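4 min read

I drove out to Stallham last week for the open day at Gurnorel, a small company that writes control software for two-armed robots. I had signed up in the spring and half forgotten about it. Most of the morning was spent in front of a large screen, watching a simulated robot deal with a simulated shelf of groceries.
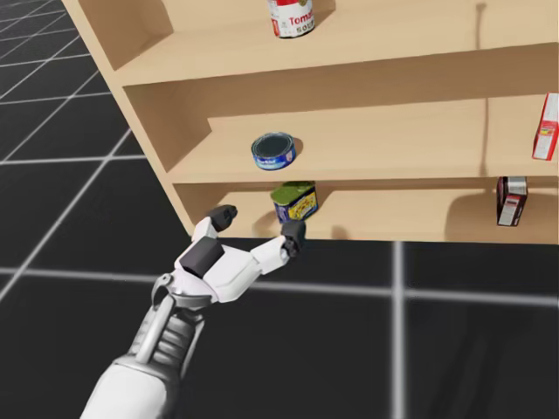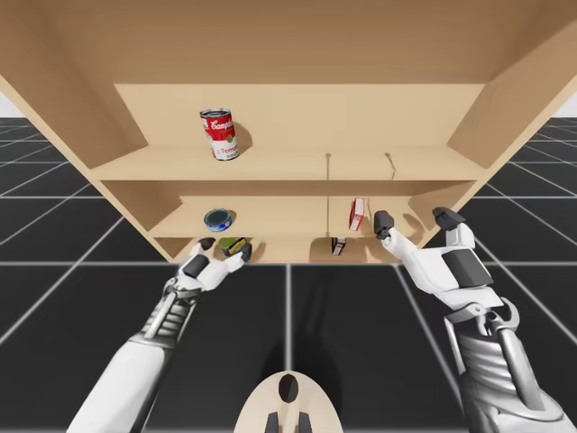

Open Day Handout, Issue 3, p. 43

The handout was waiting on every chair when we came in. I read it over coffee and then used it for taking notes.

Murray Kerslake ran the first session. He said the company does nearly all of its early testing in simulation and only moves to a real machine once a grasp has been tried many times on the computer. The shelf is a plain wooden one on a black grid floor. It holds soup, tuna and a few small boxes. He called this the Hirnitz shelf, after the town where the first version was put together. The team has 2181 saved layouts of it, with the items in different places, and the software has to cope with each one without being told which it has been given.

The part I found most useful was the discussion of low shelves. I had assumed the top would be the hard part, with the arm stretched out. Murray said the bottom gives them more trouble. The hand has to come up from below and keep clear of the front edge of the board, and the fingers need room to open before they close on anything. If they open too late they bump the board. If they open too wide they can knock over whatever is standing next door.

Lucyna Wilczyńska took over after that and talked about shapes. A soup can is easy to grip around the middle if there is space on both sides. A tuna can is short, so there is less side to hold, and it matters a lot whether it is lying flat or has ended up on its side. Narrow boxes tip. She spent a good ten minutes on friction settings, and I'll admit I lost the thread. As I understood it, a simulated can that is too slippery or too sticky teaches the software bad habits, and those show up later on the real robot.

Someone in the second row asked how often it works. Lucyna said 91 percent of attempts on the current layouts, counting only those where the item ends up held and clear of the shelf. She did not have a matching number for the real arms and said so. I would have liked to see one.

After lunch we were split into groups and I got the workstation room with Danang Purba. Each of us could pick a layout, move one item and start a run. I slid a can closer to the side panel and the planner took noticeably longer to choose an approach. The woman beside me, Rohani Lau, works for a warehouse company called Wijaya and had much better questions than I did. She wanted to know what happens when both arms go for neighboring items. Danang said one arm is given priority and the other waits, and that they are working on a better answer. He hopes to have it ready in August.

There was a display of spare hand parts in the hallway that you could pick up. The finger joints are heavier than I expected. The coffee was fine and the parking was not, so if you go, use the lot behind the library and walk.

Nadhirah Yusof handles the visitor list. She told me the next open day will be smaller, with more time at the workstations and fewer talks, and that sign-up will be by email again. I have put my name down.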